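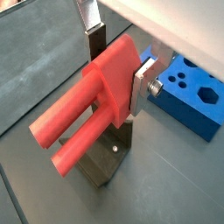

A red two-peg part between the gripper fingers at the holder, with the blue block on the bench to the right.

The Fingers Are Fine. What About the People?

Every time someone at our plant wants to sell an idea to the floor, they use the word "help." The new scheduling software was going to help us. The badge readers were going to help us. And since June the arm at the end of the assembly line has been helping us too, at least according to the slides.

I have worked at Eder for most of my adult life, first on the presses and then in assembly, where we put together plastic housings and the small fittings that go inside them. I'm not against machines. I spent years standing next to one that could take my hand off and I was fond of it. What I don't like is being told a story about a machine by people who don't have to stand next to it.

The story goes like this. Picking up a part with two pegs on it and setting it in a holder is dull work. Dull work is bad for people. The arm takes the dull work, and the people move up to something more interesting. Everybody wins, and there was coffee and cake in the break room the afternoon they told us.

I'll grant the first part. It is dull. You pick it up, you turn it so the pegs point the right way, you feel it seat, you let go. Do that for a whole shift and your thumbs will tell you about it in the evening. When we did it by hand, we were expected to do 400 a shift, and on a good day you got there before the last break and could slow down.

That slowing down doesn't appear on any slide. It was when Viorica Dinu taught the new people. She would pull a stool over and show them how to tell a bad part by the way it sat in the fingers, because a part that cooled wrong has a slight bow in the plate and will rock before it seats. She never wrote that down. It wasn't in her job description either. It happened because the dull work left a gap at the end of the day and she chose to fill it that way.

The arm doesn't have a gap at the end of the day. It also doesn't know about the bow. It has two metal fingers with dark pads on them, and it squeezes the plate the same way every time. If the part is bad, it will try to put the bad part in the holder, and then it will stop and a light comes on and somebody has to walk over.

So what did the people move up to? As far as I can see, they moved up to walking over.

Vinzenz Haslinger has that job on my shift. Before, he assembled. Now he looks after the arm and two other stations, and his day is made of interruptions. The light comes on, he goes, he takes the part out, he presses the button, he goes back to whatever he was doing and has to find his place in it. He told me he used to go home with sore hands and now he goes home with a sore head, and that he would take the hands. The company calls him a cell operator. He got a new title and a new shirt. He did not get a new pay grade, and when he asked, he was told the grade was "under review," which is where it has been ever since.

Somebody will say that this is the early days, that the stops will become rarer, and that the arm will learn. Wendix, the firm that sold us the thing, says so in nearly those words. Maybe they're right. I have no way to judge, and I notice that our managers don't either. They repeat what they were told at the demonstration. I went to that demonstration. It was held at Plesow, in a nice clean hall, and the parts they used had obviously been picked out beforehand. Every one of them went in. I would have been impressed if someone had reached into an ordinary bin from our own presses and used those.

And suppose it does learn. Suppose the light comes on once a shift. Then Vinzenz gets five stations, and after that he gets eight, and when one of them goes badly wrong he is the one who should have caught it. I have never seen a workplace where the machine got more reliable and the person watching it was told to take it easy.

The managers have a number they are proud of. The arm has cut the cost of that step by 20 percent. I asked what was in the number. Was the time Vinzenz spends walking over in it? It wasn't, because his hours are booked under another heading now. Were the parts that got scratched in the first weeks in it? Those went under "startup." If you move enough things into other drawers, any desk will look tidy.

I don't think anybody is lying. The woman who made the spreadsheet is perfectly decent and she showed it to me when I asked, which is more than most would do. She was given the headings and she filled them in. But the headings were chosen by people who had already decided to buy, and a spreadsheet like that is only ever going to say one thing.

There's a better way to do this, and it isn't complicated. A cousin of mine works at Fira, a smaller shop than ours with 60 people in it. They brought in an arm too. The difference is that before it was bolted down, they let the people on the line spend 6 weeks with it and keep a list of what it couldn't do. The list was long. Management didn't enjoy reading it. But the line decided which step to hand over, and they handed over one that nobody wanted back, stacking trays from a pallet that was murder on the lower back. The fitting work stayed with people. They also agreed in writing that anyone who minds the arm gets paid for minding it, and that one person minds one arm.

I asked my cousin if it had made the place better. She thought about it and said her back was better. She wouldn't go further than that, and I trust her more for it. She also said the tray arm sits idle more than anyone expected and the owner grumbles about what it cost. So it's no paradise.

At our place, no one asked. If they had, I think most of us would have offered up the deburring bench, which is loud and dusty and takes the skin off your knuckles. The arm was not put there, because deburring is hard for an arm. It was put on the step that was easy for it. That tells you whose problem was being solved. The work was chosen to suit the machine, and the people were then arranged in what space was left.

I keep hearing that we can't stand in the way of this. Fine. I'm not standing in the way, I'm standing a few feet to the left of it, eight hours a day, and from there I have a few questions. Who trains the new people now, and when in the shift? What happens to Vinzenz's pay? How many stations can one person watch before it stops being watching? And if the arm really does save what they say it saves, where does that money go? I have looked for it on my own pay slip and haven't found it yet.

Viorica retires next year. She has offered to spend her last months teaching the younger ones what she knows about bad parts, an hour at the end of each shift. The answer she got was that there is no hour at the end of the shift anymore. She has asked again, this time in writing, and I signed it under her name, and so did Vinzenz. The sheet is on the board by the time clock for anyone else who wants to sign.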